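Bolsas con cierre de cremallera: ¿guardar por tipo de objeto o por frecuencia de uso?

Categoría: Orden y almacenaje - Objetos pequeños

Szu-yu Yip
Tengo un puesto de trabajo con tablero marmolado, cerrado por tres lados con paneles negros de ondas blancas. El almacenaje fijo son dos cestas de malla metálica, una blanca y poco profunda al fondo y otra negra al lado izquierdo. Lo demás va en bolsas transparentes con cierre verde o en una cesta de plástico. El problema es que las bolsas acaban mezclando cosas sin relación y el tablero se llena. Busco un criterio de reparto que no dependa de la memoria.

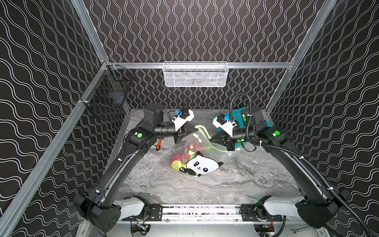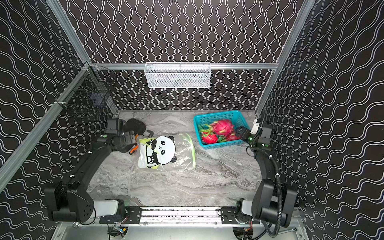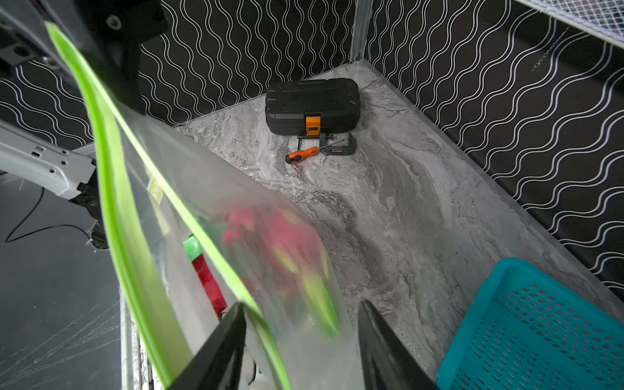
Hsin-yi Pan
Clasificar por tipo funciona mientras haya pocos tipos. Con más variedad conviene separar primero por rigidez y peso, y después por uso:

Herramientas metálicas (alicates, destornilladores): fuera de las bolsas. Las puntas perforan la película y el peso deforma el cierre. Van en la cesta de malla más profunda, con el mango hacia arriba.

Textiles y piezas planas: en bolsa, dobladas a un ancho algo menor que el de la cremallera. Se saca el aire con la palma desde el fondo hacia la boca y se cierra desde un extremo al otro, sin saltos. Lo estampado, hacia fuera - hace de etiqueta.

Piezas con volumen (fruta, flores artificiales, cajas): en cesta abierta. En bolsa ocupan mucho más de lo que miden, y las bolsas abultadas no se apilan.

En cuanto a la carga, en mi caso no paso del 70 % del volumen útil de la bolsa. Por encima de esa cifra el cierre queda en tensión y se abre por el centro. Si dentro va algo rígido y rectangular, lo coloco paralelo al lateral largo, nunca cruzado.

Uso las Haugen desde hace tiempo. De un paquete de 12 he desechado 2, ambas por la costura lateral. La cremallera aguanta mejor que la soldadura.

Tsung-han Cheung
Yo lo meto todo en la misma bolsa y la cuelgo de un gancho. Nunca he tenido problemas.

Rawan Qaisi
Colgar la bolsa por el cierre es lo que más lo estropea. El peso se concentra en un punto y los dos perfiles de la cremallera dejan de encajar. Si hay que colgarla, mejor una pinza ancha por debajo del cierre, o una bolsa con ojal.

De acuerdo con la separación de Hsin-yi, con una salvedad: la fruta fresca no debería compartir cesta con textiles ni quedar bajo otras cosas. La pitahaya se marca con facilidad y las escamas se rompen. Cesta calada, una sola capa.

Sobre las cestas de malla colgadas, conviene revisar el anclaje. Las mías son de Todham y les puse bridas en las dos esquinas traseras. Sin ellas se inclinaban hacia delante con unos 175 gramos mal repartidos, que es el peso de un alicate pequeño. Las poco profundas las reservo para lo de uso diario y las hondas para lo demás, así el criterio de frecuencia lo da la propia cesta y no hay que recordarlo.

Szu-yu Yip
Gracias. Empiezo por sacar las herramientas de las bolsas y dejar la cesta de plástico solo para lo que abulta. La cesta honda me queda a la izquierda y soy zurda, de modo que probablemente invierta el orden de las dos de malla.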